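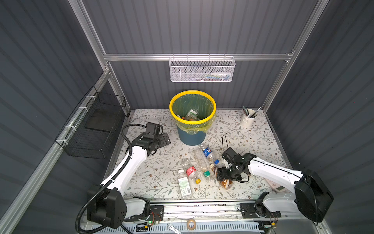 Elska says don't buy the second arm until the first one has earned its keep. But we want both for bottle sorting and the budget closes in December - $1,634 left after the arms. What else am I forgeting? Spare grippers? Cables?

Posted by tablesort2 - 3 comments

Jedura
Spares first. Gripper fingers, one motor per arm, 200 set aside for cables and zip ties. Wrist cameras too if theres money. Ask for lead times in writing - mine was 7 weeks.

Zerside
just get the cheap ones

Amano
Agree on spares. Also rail, brackets, bin liners. Small stuff ate 16 percent of ours.

Search all topics Go
1 min read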